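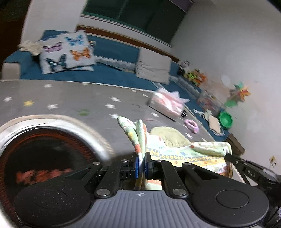 Wie faltet man Babykleidung aus dünnem, gemustertem Stoff, ohne dass sie sich verzieht? Bei uns liegt ein graues Tuch mit Sternen auf dem Tisch, darauf das mintgrüne Teil mit den gelben Rauten. Sobald man den Stoff anhebt, bildet er Röhren.
Plikska

Es empfiehlt sich, das Kleidungsstück zunächst vollständig glatt zu streichen und erst danach zur Mitte hin zu falten — stets an einer Musterlinie entlang.
Jacinto Cervantes

Einfach rollen.
Prelel

Bei 3 Lagen ist Schluss, sonst trägt es auf. Die Unterlage bitte spannen.
Rieger

Kommentare
Jelia: Die Musterlinie hat geholfen, vielen Dank.
Prelel: Gerollt passt mehr in die Schublade.

Drucken | Per E-Mail senden
Kontakt | © Jelia, 23. Januar 2020 | Nach oben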